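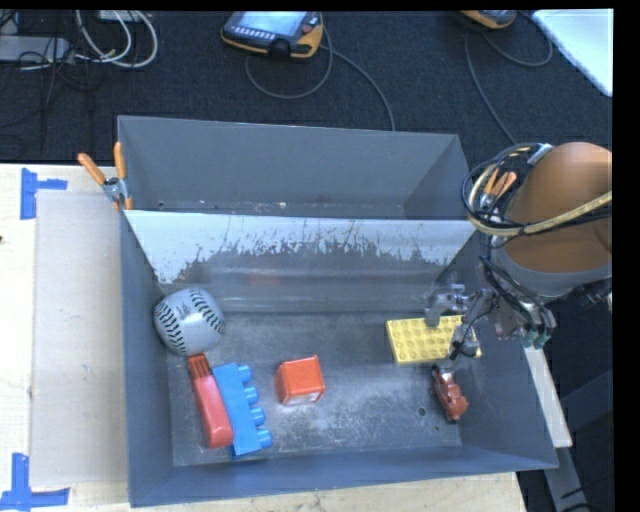 Page last changed: July

The Yellow One

The arm at Pinport had one job, and the job was to pick up a toy and put it down again. It had done this for most of the spring without distinguishing itself. Then one afternoon it took hold of the flat yellow block and declined to let go.

Shuk-fan Wei was on shift. She waited through the pause that the arm usually took before releasing, and then through another one, and then she looked at the log. The log said RELEASED. The log was very sure of it.

"It says it's put it down," she said.

Anas Twal leaned over from the next desk with half a sandwich. The fingers were shut on the block like a miser's on a bus fare.

"Has it?"

"No."

"Well, tell it."

She told it. She sent the open command, and the log said ALREADY OPEN, with what Shuk-fan felt was a certain tone. She sent close, to be contrary, and the log said CLOSED, and the fingers squeezed a little harder on a thing they were supposed not to be holding. Then the arm moved on to the next pick, which was the baseball. It carried the yellow block across to the baseball and pressed it against it, quite gently, and reported a successful grasp.

It put the baseball it did not have in the place where it did not put it, and went back for the red thing.

"How many has it logged today?" said Anas.

Shuk-fan scrolled. "Six hundred."

"And how many has it done?"

She thought about the yellow block, and about when she had last looked up. There had been a long phone call with Luladitz over an invoice. There had been lunch.

"Fewer," she said.

The rule at Pinport was that any fault had to be reported to Hok-lam Yeh, who had written the rule. He came downstairs with the fault form, which ran to five pages and had been designed for a much larger company. Question one asked whether anybody was hurt. Question two asked whether anybody might have been. Hok-lam read this one aloud and looked at them over his glasses.

"Has anyone had a hand in that bin?"

Anas studied his sandwich.

"I moved the car," he said. "It had got itself stuck in the corner. Before lunch. The arm was stopped."

"Who stopped it?"

"It was stopped when I got there. It said IDLE."

All three of them looked at the arm, which was at that moment nudging the blue brick with the yellow one. The screen said IDLE.

Nobody spoke for a bit. Anas put the sandwich down and held his right hand in his left, as if to check that it was all there. Hok-lam reached for the nearest pendant and pressed the red button, and the arm stopped where it was, and the log, after some thought, said RELEASED.

"I'd like that button pressed every time," he said. "By the person whose hand it is. I don't care what the screen says. The screen would tell you it was Christmas."

He wrote for a long while under question two.

Solomiia Vakulenko drove over from Orkolthorpe with her tools in a shopping bag. She was the only one of them who had ever read the gripper manual, and she didn't look at the log at all. She looked at the black wire that ran along the finger, followed it up into the loops of cable with her thumbnail, and stopped.

"When did you tidy these?"

"We didn't," said Shuk-fan.

"Somebody did. It's pulled tight. Every time the wrist turns it drops the signal, and when the signal drops, your program takes the last thing it heard and goes on believing it." She gave the wire some slack and taped it. "It heard 'open' once, and it was happy, and it stayed there."

"Like my brother," said Anas.

It took her ten minutes to fix and an hour to explain to Kai-wen Tse, who owned the place and had put his name on a side company, Tse, that sold the results. He had promised a customer 1,000 clean picks by the end of the month. He wanted to know whether the six hundred could be counted as picks in some broader sense.

"It touched things," he said. "It went to the right places."

"With a brick in its hand," said Solomiia.

"Could we describe that as a tool?"

Hok-lam turned to page four of the form and asked him how to spell that.

They deleted the lot. Shuk-fan did it herself, with Kai-wen standing behind her making a small noise through his nose. Then she pressed the red button, waited, reached in and took hold of the yellow block, and Solomiia backed the fingers off by hand until it came free.

She set it on the metal floor next to the toy car, took her arm well out, and started again from one.

The arm went down, closed, lifted and opened. The log said FAULT.

"Oh, good," said Solomiia, and went to find her coat.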